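Notes on Moving the Household Archive
Posted in Household Records | 11 comments

Readers of this site will recall that in June I undertook to put the family papers in order before the move to Jasgate. The work is now complete, and I set down the method in this post for the benefit of those who have written to ask about it.

The papers came to me in two lots. The first was the correspondence of my grandmother's household, kept in biscuit tins and shirt boxes. The second was the business record of the Mofokeng shop, which my great-uncle managed until it closed. The two had been mixed at some point, and a good deal of the early effort went into separating them. Letters that discuss both family matters and shop matters were placed with the family, and a slip was left in the shop file to show where they had gone.

The final count was 2,199 items. Of these, 2,111 have been read and entered in the register. The remainder are in handwriting that I am not able to make out, or in languages I do not read. Ľubomír Kopecký has kindly agreed to look at the Slovak postcards, and I expect to report on them in a later post.

On the register itself

Each item receives a number, a date where one is given, the names of the sender and recipient, and one line on the contents. I considered a more detailed form and decided against it. An earlier attempt, made by a cousin, had a column for the color of the ink and another for the condition of the envelope, and it stopped at item 69. A register that is finished is of more use to the family than one that is thorough for the first drawer.

Numbers are written in soft pencil on the back of the item, in the lower right corner. Ink should not be used under any circumstances. Adhesive labels are also to be avoided - the shop ledgers carry several from a previous sorting, and they have left brown squares on the covers.

Undated letters were the greatest difficulty. Where a letter mentions a birth, a wedding or a change of address, it can usually be placed within a season. I have put such dates in brackets so that a later reader will know they are mine. Busisiwe Le Roux corrected a number of them from memory, and I am grateful to her, particularly in the matter of the two Aunt Dorothys, whom I had treated as one person throughout.

On boxes

The household now uses plain lidded boxes of a single size, ordered from Grarklow. They are sold flat and fold together without glue. I would recommend filling them to a little short of the top, as a full box bows at the sides and the one above it will not sit level. Papers are stored on edge in folders. The ledgers are too heavy for this and lie flat in a box of their own.

I had first bought a set of plastic cases from Dranier and have since returned them. The lids were difficult to close and the handles dug into the hand on the stairs.

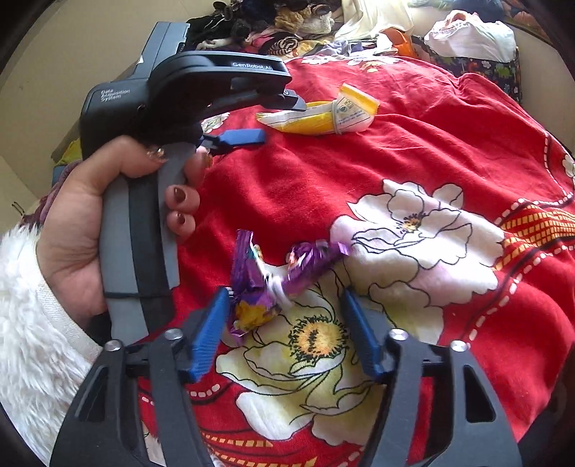

Photographs have been kept apart from the letters, except where a letter refers to an enclosed print and the print is still with it. In those cases the two remain together in one folder. I am aware that some family members would prefer a single album, and I have no objection to copies being made for that purpose. The originals should stay where they are.

Access

Relatives who wish to consult the papers are welcome to do so by arrangement. I ask that one folder be taken out at a time and that tea be left in the kitchen. Copies of the register have been sent to each branch of the family, and corrections may be posted to me at the new address or left in the comments.

Two shop ledgers are still missing from the run. The last person known to have had them lent them to a neighbor for a school project, and inquiries continue. Should any reader have a tall green book with a cloth spine and no title, I would be glad to hear of it.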